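Home Stories Essays Archive Submit

We use cookies to keep this site working and to see which pages are read. Accept Settings

The Bottle Shift

Fongchan Boonyarit took the job at Rusport because it was indoors and the bus stopped outside. The advert had said bench assistant. On the first morning she was given a grey coat, a locker key and a sheet of paper with a list of chores on it, and she thought for a moment that she was meant to do them herself. Wipe a table. Fold a towel. Put away a bottle. Close a drawer.

She was meant to watch the arm do them, and to write down what it did.

The firm was called Fonen. It had the ground floor of a building that used to sell carpets, and a customer, Kamolrat, that ran shops. Kamolrat wanted to know by the end of February whether a machine could tidy a shelf after closing time. Fonen had said it would find out. The software was called Pulis, and people spoke of it as they might of a nephew who was slow at school but expected to improve.

Her form had three boxes. Done, Not Done, and Done With Help. She had asked what counted as help, and was told she would know it when she gave it.

The towel was hopeless. The arm picked it up by the middle and put it down again in a different heap. The drawer was better, so long as it was the same drawer. By her second week she had filled in 200 forms, and most of the ticks for Done were in the drawer pile.

That left the bottle. It was the chore Kamolrat cared about most, a shop being mainly things that stand up and have to be moved without falling over. The arm had to come in from the left, take hold of one bottle of water on a bare table, lift it and set it down on a mark. Fongchan had done it herself that first afternoon with her eyes shut, to see. It was no trouble at all.

She stood the bottle up, turned the label a little, and went back behind the line on the floor.
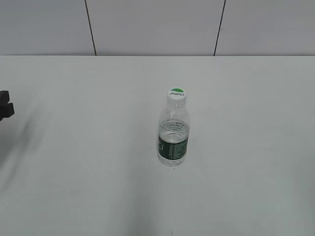 Pulis has never been thirsty, Marek said from the other desk, and that was his whole case against it. A person reaching for water knew what the water was for and would get there somehow, with a wet hand or a bad wrist or a baby on one hip. The machine only had the distance. He gave it ten years before it could be left alone in a kitchen, and he would still want the knives locked up.

Fongchan said her mother had worked in kitchens and had locked up the knives from people.

"Fair enough," he said. "Is it going?"

It was going. It went slowly, as it always did, and she had learned not to lean forward. The fingers opened early. They closed on the bottle below the shoulder, and the plastic gave a small crack, and the bottle rose a hand's width and stayed there. Then it travelled across and came down. It landed beside the mark and not on it.

She looked at the form. Beside the mark was not one of the boxes.

"Would a shop mind?" she asked.

"Kamolrat would mind. A shop wouldn't."

She ticked Done and wrote next to it: 11 mm to the right, upright. She put the bottle back where it had started and gave the label another turn. The next time the arm knocked it over and carried on to the mark with nothing in its fingers, and opened them there, quite gently, over the table. She ticked Not Done. The time after that was good.

So the day went. At noon she ate her rice in the yard. When she came back there was a message from upstairs asking whether the 300 bottle trials could be finished by Friday, and whether she felt, in general, that it could do the job.

She thought about that for longer than the message deserved. It could do the job on a clean white table in good light, with one bottle and a woman standing by to pick it up. At her aunt's shop there were 14 kinds of water and the shelf sloped. There was also a cat. Her aunt did the whole row in the time it took the arm to open its fingers, and she complained about her knees the entire way along, and by closing time her knees really were bad.

Fongchan wrote back that it could do some of it. She added that she would like a fourth box on the form, for Nearly.

The answer came before she had put her coat back on. There would be no fourth box, but she could use the margin.

She stood the bottle up again.

Previous story Next story Back to top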